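Workshop notebook, Fladside bench
2025-05-24

Fan noise and dust log for the Donder box. Came in to finish the write-up while the building was quiet.

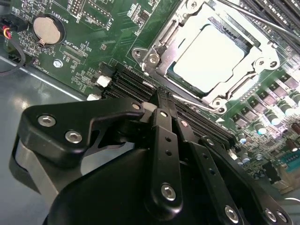
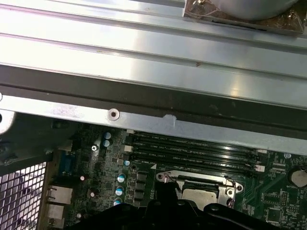
Board and ribbed metal panel, one picture each.

1 min read

Ran the Wróbel intake filter on the bench duct again. Clean filter, fan at 3000 rpm, 43 dB at the desk. With the old filter from the hallway unit it was louder and the pitch wandered - could be the foam edge lifting. Taped the edge down and the wander went away.

Hours on the old filter: 608. The Donmont sheet we keep in the drawer has no entry after the spring change, so the next one is a guess. I wrote July on the frame in marker.

Tried rinsing the foam in plain water. It took up to 18 hours to dry on the rack, too long to do between shifts. Need a second set.

To do: order foam, move the meter off the desk (it picks up the drawer rattle), repeat the low speed run.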